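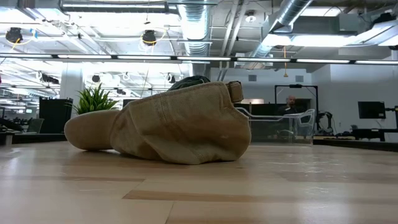
The cap on the bench, with the rest of the lab behind it.

The fault I want to write about took 18 seconds and did no lasting harm to anyone. A gripper on the Medina cell closed on a cap, the cap pulled tight, and the arm went on pulling. The operator had already asked it to stop. The software had the request and was waiting for the current motion to finish before acting on it. She pressed the hardware stop, the arms sagged, and the cap dropped on the table with a torn seam.

Her hand was near the wrist of the arm at the time. She got a bruise on one knuckle. The report filed afterward called it a "handling anomaly, soft goods," and closed it the same afternoon.

I think that was the wrong name and the wrong box. The cap isn't what failed. A stop request sat in a queue, and we wrote it down as a problem with fabric.
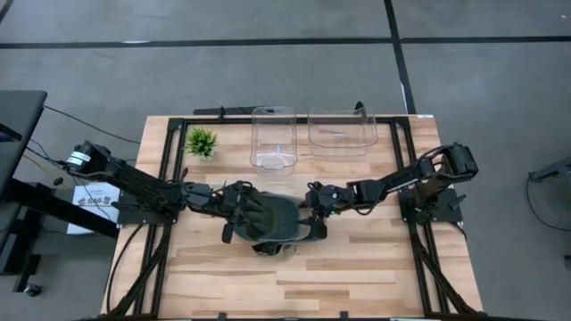
Nurkdale Robotics Lab – Two-Arm Handling Group
Opinion, March 11, 2022

Soft goods are hard on a pair of arms. When two grippers hold the same piece of cloth, each one becomes a load on the other, and neither controller knows it. With a rigid box you see the trouble early, because the motor currents climb all at once. Cloth gives a little, then a little more, and then it is tight. Our current limit was set from trials with plastic bins. It was never set again when we moved to clothing, and I was in the room when we agreed to leave it for later.

So there are two faults here. The limit was too high for the work, and the soft stop was treated like any other command. The first one is dull and we have fixed it. The second one bothers me more, and it is still in the release we are running.

The argument for the queued stop is that a motion cut off halfway can leave the arms in a bad position, or drop something heavy. That is true on some cells. Javiera Mansilla made the case for it well at our last review, and she wrote the motion code, so she knows what an abrupt halt does to the gearing. I still disagree. If a person asks for a stop, the machine should begin stopping then. It can slow down over a short distance if it has to, but it should not first complete a fold.
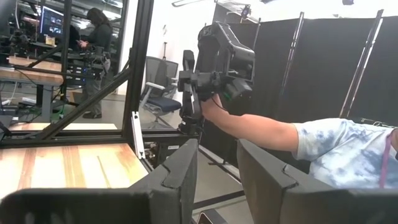 People work close to these arms all day. They reach in to free a cable, reseat a finger, or turn a wrist that has come back crooked from homing. The rule says to cut power first. In practice many of us hit the soft stop, see the arm go still, and reach in. An arm that is waiting between two moves is also still, and you can't tell the two apart by looking.

I went through the logs back to November. There were 2341 soft stops across the cells. In 15 of them the arm began a new move after the request was logged. Six of those had a note attached, and every note was about the object: slipped, snagged, stretched. I don't blame the people who wrote them. The form has a required field for the item being handled and no field at all for whether the stop worked.

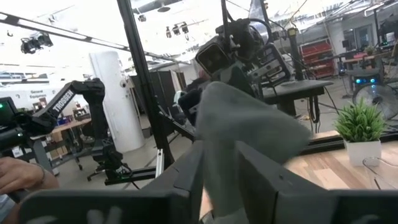 Cloth held between the gripper fingers.

The Bradov controller we use can take a stop on its own input line, outside the queue. We have had that line unconnected from the start. The team at Mistow wired theirs, and they lose some time on restarts and put up with it. I have heard it said that our restart would be slower than theirs, and it probably would, given how long we take to home both arms.

I would like us to connect the line on every cell, Medina first, and to add one question to the form: did the arm stop when you asked? I would also like the old report reopened under its proper heading. Until the wiring is done, use the red button before you put your hand in – even for a cap.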